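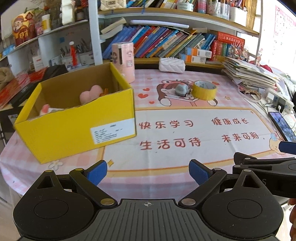

Digest no. 50, message 2

Lists > Parcels and Packing > Archive > September

Re: Soft toys in a cardboard box, how full?
September, 8:40 in the evening
By Melquiades Villaseñor

Dear all,

Thank you to the person from Retstead for the question, and excuse me if my English makes some sentence longer than it should be. I quote the part I want to answer.

> I send plush toys to my nieces two times a year and every
> time I have the same trouble. If I fill the box to the top,
> the flaps come up in the middle and the tape opens. If I
> leave space, the toys arrive all in one corner, with the
> small things under them. Do you put paper? Do you put the
> toys in bags? And is it bad to use an old box that already
> has a label on it? My last parcel went to the wrong depot
> and I suspect the box.

I pack at the desk in my daughter's room, because the tape is there and the toys are there. You see the yellow box with its flaps down and two plush toys in it, the pink one toward the back and the smaller pink and white one near the front. At this stage I do not close anything. I put the plush in first and I look at how much air remains between them. The air is useful. All the things which are small and hard can go there later, with something soft on each side.

Now to your questions, in order.

Paper: yes, but only on the bottom and on the top. One sheet, crushed in the hand and then opened again, is enough for a box of this size. Between the toys I do not use paper. I use things that I want to send anyway, for example socks or a pillowcase. My sister in Tovar receives the children's clothes that became too small, and these are the best filling I know. A quilted pouch is also good, if you lay it flat on the top as the last layer. It presses down softly and the flaps stay level.

Bags: I put each toy in a thin bag when the weather is rainy. In the dry months I don't. Do not press the air out with a vacuum cleaner. I did this one time with a rabbit and its ears kept the fold for many weeks.

The old label: here I must be a little strict. If the box has a label from before, please remove it or cover it completely. My yellow box still has a white one on the front, low on the right side, and it must be covered before the box leaves the house. A line with the pen across the label is not sufficient. The machine in the depot can read a barcode through a pen line, or so the man at the counter told me. I glue a white sheet over the whole label and write the new address on that same sheet, so there is only one place to look.

The tape: I have the yellow kind, on a roll. For the bottom I make one strip along the middle and one across each end, in the form of the letter H. For the top the same. If your tape opens, maybe the box is too full, but maybe the cardboard has dust on it. Wipe it with a dry cloth before. I had a roll from Berodel which did not hold on printed cardboard, only on brown, and I lost an evening with it.

About weight. A box with plush toys is nearly always cheap, because they weigh nothing. My last one was 1,150 grams with everything, and the two toys and the paper together were less than 500. The rest was a book and a tin. Put the book flat against one wall of the box, never on the bottom under the toys, or it slides and hits the corner. A round container goes standing up. If it is lying, it rolls, and then the toys are again all on one side, like you wrote.

One more advice, for those who pack on a desk with a printed tablecloth, as we do. Ours has a big bear in a brown hood and a panel with red Chinese phrases, one of them 快乐学习, which means to study happily. Tape pulls the color off such a cloth very easily. So I cut the strips in the air and not on the table.

I have a question too. Does anyone on the list know if Wevason still sells the flat boxes in packs, without the printed sides? The shop near me has only the big ones now, and for one toy they are too much.

With greetings,
Melquiades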